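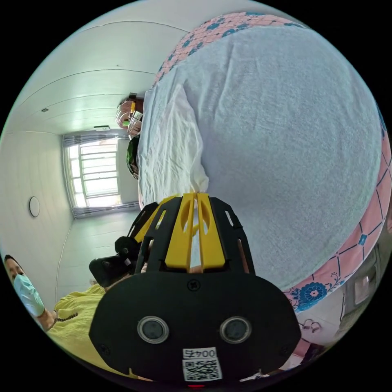 Alltag und Sprache

Wie ich das Bügeln auf Deutsch gelernt habe

29. Juli 2024, geschrieben von Lajos Kun

Als ich nach Flasum gezogen bin, konnte ich auf Deutsch einen Mietvertrag lesen, aber ich konnte keinen Kopfkissenbezug kaufen. Das Wort kannte ich nicht. Ich stand im Geschäft und habe der Verkäuferin gesagt, dass ich ein Hemd für das Kissen suche. Sie hat sehr freundlich genickt und mich zu den Herrenhemden geführt, und ich war zu schüchtern, um noch einmal zu fragen. Ich habe zwei Wochen auf einem Kissen geschlafen, das in ein Handtuch gewickelt war.

In der Sprachschule lernt man die Sprache von außen nach innen. Zuerst kommt der Bahnhof, dann der Arzt, dann das Amt, dann die Meinung über die Umwelt. Die Wohnung kommt auch vor, aber nur mit ihren großen Möbeln. Schrank, Tisch, Bett, Lampe. Für alles, was man mit Stoff macht, hatte ich in meinem Heft eine einzige Zeile: Wäsche waschen. Dabei verbringt ein erwachsener Mensch einen beachtlichen Teil seines Lebens mit Stoff in den Händen.

Mein Heft habe ich noch. Ich nummeriere darin jedes neue Wort, das ist eine Gewohnheit aus der Schulzeit in Pundovau, wo unser Lehrer die Hefte am Ende des Monats eingesammelt hat. Zurzeit bin ich bei Nummer 932, und das Wort heißt "Saumzugabe". Ich habe es seitdem kein einziges Mal gebraucht, aber es gefällt mir sehr. Eine Zugabe bekommt man sonst nach einem Konzert.

Die Wörter, die nah beieinander liegen

Schwierig sind für mich die Wörter, die fast das Gleiche bedeuten. Laken und Bettlaken sind gleich, gut. Aber die Bettdecke kann das sein, worunter man schläft, und der Bettbezug ist das, was man darüber zieht, und die Tagesdecke liegt nur am Tag darauf. In meiner Familie gab es für alle drei ein Wort und eine Handbewegung. Meine Mutter hat mit der flachen Hand durch die Luft gestrichen, wenn sie die oberste Decke meinte, und mit beiden Händen gezogen, wenn es das Laken war.

Dann kommt noch das Frottee. Ich habe lange geglaubt, dass Frottee eine Farbe ist, weil meine Nachbarin im zweiten Stock, Frau Solanki, immer gesagt hat: "Nehmen Sie doch das in Frottee." Ich habe mir ein helles Gelb vorgestellt. Sie hat nicht gelacht, als ich es ihr erzählt habe. Sie ist selbst vor vielen Jahren hierher gekommen und hat mir ihrerseits verraten, dass sie den Stoffbeutel für Wäscheklammern bis heute nur "das Ding mit den Klammern" nennt.

Auch "glatt" hat mich beschäftigt. Die Straße ist im Winter glatt und das ist schlecht, das Laken ist glatt und das ist gut, und wenn eine Sache glatt läuft, ist man zufrieden, aber eine glatte Lüge ist wieder etwas Schlimmes. Ich habe meinen Kollegen gefragt, ob es dafür eine Regel gibt. Er hat lange nachgedacht und dann gesagt, er müsse jetzt zum Zug.

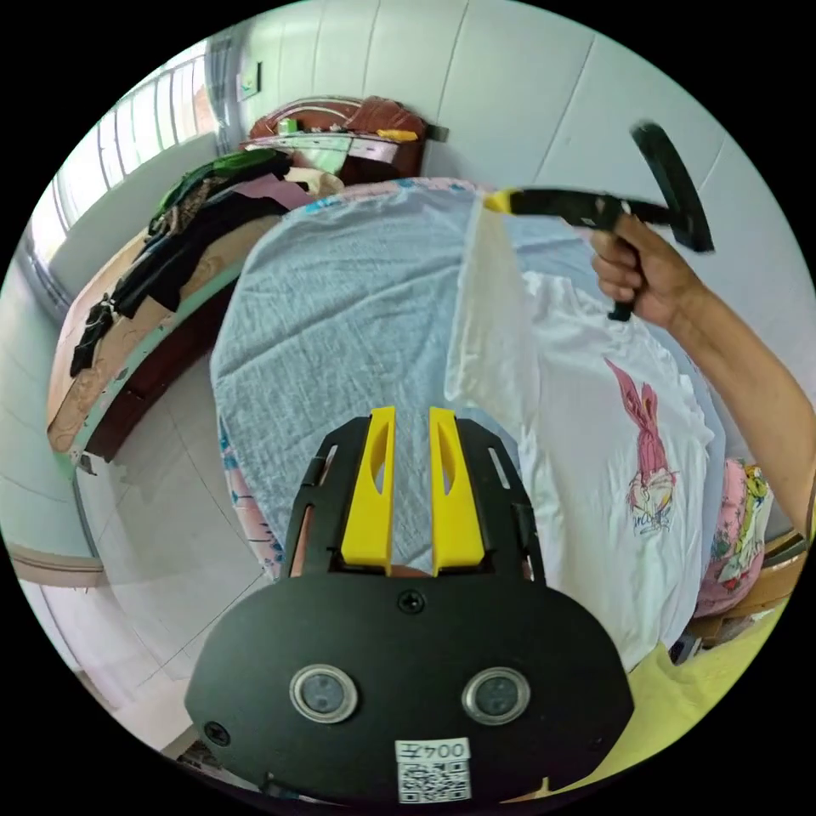 Bügeln, plätten, mangeln

Das Bügeln habe ich erst hier gelernt, das Verb und die Tätigkeit zusammen. Zu Hause hat man es meinem Bruder und mir nicht gezeigt, und in der ersten Wohnung in Killora gab es kein Bügeleisen, nur eine Heizung, über die ich meine Hosen gehängt habe. Als ich dann eine Stelle bekam, bei der man ein Hemd tragen soll, musste ich mir schnell helfen lassen.

Frau Solanki hat mir drei Regeln gegeben. Der Kragen kommt zuerst, von den Spitzen zur Mitte. Bedrucktes dreht man auf links. Und man stellt das Brett so hoch, dass der Rücken gerade bleibt, auch wenn man es komisch findet. "Auf links" war wieder so ein Ausdruck. Ich habe das T-Shirt brav auf die linke Seite vom Brett gelegt und gewartet, was jetzt passiert.

Heute finde ich den Ausdruck wunderbar. Die linke Seite ist die innere, die mit den Nähten, und sie bleibt die linke, egal wie man das Kleidungsstück hält. Beim Stricken gibt es ja auch linke und rechte Maschen, das hat mir später eine Leserin dieses Blogs geschrieben (vielen Dank noch einmal für den langen Brief!). In meiner Muttersprache sagen wir etwas anderes, wir sprechen von der Farbe und von der Rückseite, und so denke ich immer noch, wenn ich müde bin.

Im Norden sagt man angeblich plätten statt bügeln. Hier in Flasum habe ich es nur einmal gehört, von einem älteren Herrn beim Bäcker, und er hat es über sich selbst gesagt: Er sei platt, vollkommen geplättet. Ich habe gefragt, ob er gebügelt hat. Es war ein sehr schönes Gespräch, auch wenn wir beide nicht genau wussten, worüber.

Mangeln wiederum ist ein Verb für große, flache Sachen wie Tischtücher, und gleichzeitig heißt es, dass etwas fehlt. Es mangelt mir an Bettwäsche. Ich mangle Bettwäsche. Solche Sätze schreibe ich in mein Heft und freue mich einen ganzen Abend darüber.

Was man mit den Händen lernt

Ich habe gemerkt, dass ich die Haushaltswörter viel besser behalte als die anderen. Das Wort "diesbezüglich" habe ich sicher zehnmal nachgeschlagen, und ich bin bis heute vorsichtig damit. Das Wort "Knitterfalte" dagegen musste ich einmal hören. Ich hatte sie in dem Moment vor mir, auf dem Ärmel, und jemand hat mit dem Finger darauf gezeigt.

Deshalb mache ich es jetzt bei den neuen Kursteilnehmern auch so. An einem Abend in der Woche helfe ich in einer Gesprächsgruppe, und dort bringt jeder etwas von zu Hause mit. Ein Geschirrtuch, einen Gürtel, einmal sogar eine Gardine. Wir legen alles auf den Tisch, falten es, hängen es auf, drehen es um und sagen laut dazu, was wir tun. Umkrempeln, ausschütteln, glattstreichen, zusammenlegen. Am schwierigsten ist für fast alle der Unterschied zwischen falten und zusammenlegen, und ich gebe zu, dass ich ihn auch nicht sauber erklären kann. Papier faltet man, Pullover legt man zusammen, aber eine Serviette? Wer dazu eine gute Antwort hat, soll mir bitte schreiben.
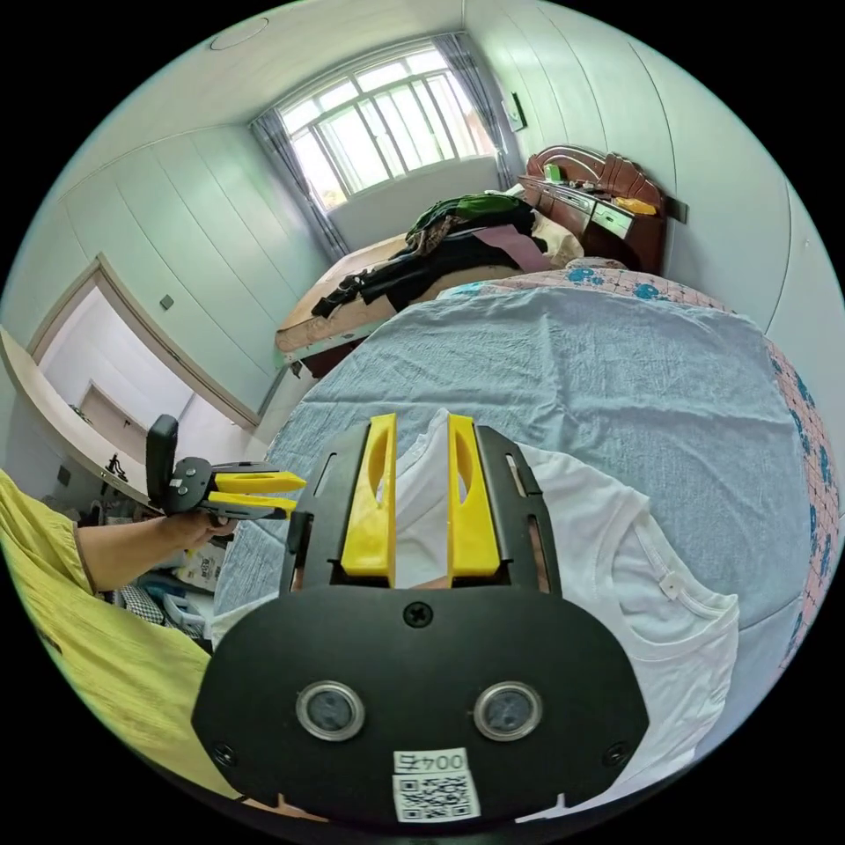
Weißes T-Shirt, flach auf dem Bett liegend

Beim T-Shirt habe ich meine eigene Methode behalten. Ich lege es mit der Vorderseite nach unten hin, schlage die Seiten mit den Ärmeln nach hinten und falte (oder lege?) dann den unteren Teil nach oben. Meine Frau macht es in der Luft, mit dem Kinn als dritte Hand, und ist dreimal so schnell. Unsere Stapel im Schrank erkennt man sofort.

Im September fängt die Gesprächsgruppe nach der Sommerpause wieder an. Bis dahin will ich eine Liste mit allen Verben machen, die zu einem Leintuch gehören, und vorher noch herausfinden, ob man hier überhaupt Leintuch sagt. Frau Solanki meint, nein. Der Herr beim Bäcker meint, ja, aber nur seine Großmutter.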